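Chapter 7
League Formats and the Ranking of Teams 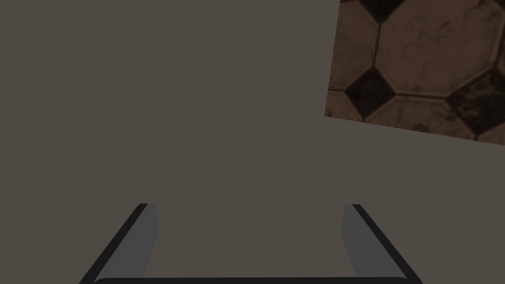

Figure 7.1 Rendered view: a plain surface with tiled floor beyond its edge.

A league is a competition in which the final order of teams depends on results collected over a whole season. A cup removes teams as it proceeds; a league keeps all of them until the last round. This chapter covers the double round-robin, the points system, and the rules used to separate teams that finish level.

7.1 The double round-robin

In a double round-robin every team meets every other team twice, once at home and once away. A league of n teams therefore requires n(n – 1) matches. The Marar Regional League has 15 teams and plays 210 matches. With an odd number of teams, one team is idle in each round.

7.2 Points and partial tables

Three points are normally given for a win and one for a draw. A table printed during the season is a partial table – teams may have played different numbers of matches, and their totals should not be compared directly. Suppose Kiltwood has 24 points from 12 matches and Prellcombe has 25 from 14. Prellcombe is listed higher, but Kiltwood has the better average.

7.3 Breaking ties

Goal difference is the usual first test. Some leagues, including the Ilamau First Division, apply the results between the tied teams before goal difference. The order of the tests must be fixed before the season begins. Section 7.4 shows how a change in that order can alter promotion.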